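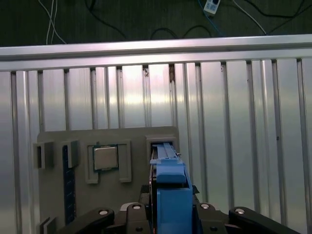
손목 카메라 화면. 파란 부품을 잡고 회색 보드 오른쪽 슬롯에 맞춘 상태.

손목 카메라만으로 삽입 작업 학습시키기 (Policarpio 보드 기준)

급하게 정리함. 빠진 건 나중에 채울게요. Rurnov 설치랑 그리퍼 캘리브레이션은 끝났다고 치고 시작합니다.

전체 흐름
시연 수집 → 정렬 구간 라벨링 → 학습 → 잔차 보정 → 평가. 외부 카메라는 안 씀. 손목 영상하고 관절값만.

1. 보드 고정
보드부터 단단히 고정. 흔들리면 뒤에 하는 거 전부 헛수고. CPU는 사각 홀더에 먼저 넣어 두고 메모리 모듈처럼 생긴 띠도 좁은 슬롯에 꽂아 둔다. 파란 부품 학습할 때 이 둘은 건드리지 않음. 근데 빼지는 말것. 화면에서 위치 기준 역할을 꽤 해줌. 빼고 학습한 모델은 정렬이 눈에 띄게 나빠졌다.

2. 카메라 확인
잡은 부품 끝하고 슬롯 입구가 같이 보여야 함. 둘 중 하나라도 손가락 링크에 가리면 각도 다시 잡기. 노출은 고정. 뒤쪽이 골진 금속판이면 반사가 심해서 자동 노출 쓰면 밝기가 계속 출렁인다. 우리도 첫 데이터 이것 때문에 다 버림.

3. 시연 수집
총 118회. 시작 자세는 8가지로 나눠서 돌려가며 찍기. 한 자세로 몰아 찍으면 그 자세만 외워버림.
- 접근은 빠르게, 슬롯 앞에서 잠깐 멈춤
- 멈춘 다음 각도 맞추고 밀어넣기
- 걸렸으면 살짝 뺐다가 다시. 이 장면 지우지 마세요, 복구 동작 학습에 필요함
- 부품 떨어뜨린 건 폐기

4. 정렬 구간 라벨
멈춘 순간부터 첫 접촉 직전까지를 '정렬'로 표시. Pristorora 스크립트에 힘 센서 로그 넣으면 접촉 시점은 자동으로 찍힌다. 가끔 틀림. 특히 천천히 밀 때 늦게 잡힘. 눈으로 한번 훑을 것.

5. 학습
배치랑 학습률은 기본값 그대로. 바꾼 건 두 개뿐.
- 정렬 구간 손실 가중치 올림
- 이미지 크롭 증강 끔 (슬롯 입구가 잘려나가서)
밝기 증강은 켜두기. 저녁에 돌려놓고 아침에 확인하면 됨. 손실 곡선만 보고 체크포인트 고르지 말고 중간 것도 몇개 실제로 돌려보세요. 우리는 마지막 것보다 중간 게 더 나았음.

6. 잔차 보정
정책 출력에 작은 보정값을 더하는 단계. 접촉 후에만 켠다. 접촉 전에 켜면 손목이 덜덜 떨림. 보정 범위는 좁게 시작해서 조금씩 늘리기. 처음부터 넓게 잡았다가 홀더 모서리 하나 깨먹었읍니다.

7. 평가
조건마다 100회씩. 성공 기준은 끝까지 들어가고 그리퍼를 놓아도 안 빠지는 것. 반쯤 걸친 건 실패 처리.
결과: 보정 없이 45회 성공. 보정 켠 쪽은 Gestatgate에서 아직 돌리는 중이라 숫자 나오면 여기 추가함.
실패는 대부분 각도 문제였다. 위치는 맞는데 살짝 틀어져서 입구에 걸리는 식.

안 될 때
- 슬롯 앞에서 계속 멈춰 있음: 시연에서 멈춘 시간이 너무 길었던 것. 앞부분 잘라내고 재학습
- 한쪽으로만 치우침: 그리퍼 영점부터. 그 다음 카메라 나사 풀렸는지
- 어제는 됐는데 오늘 안됨: 조명, 그리고 뒤쪽 케이블. 배경 케이블 배치가 바뀌면 은근히 영향 있음. 가능하면 정리해서 고정
- 접촉 시점이 안 찍힘: 힘 센서 영점 안 잡은 경우가 제일 많음

설정 파일은 저장소 configs 폴더에 올려둠. 경로는 각자 환경에 맞게 고쳐서 쓰세요.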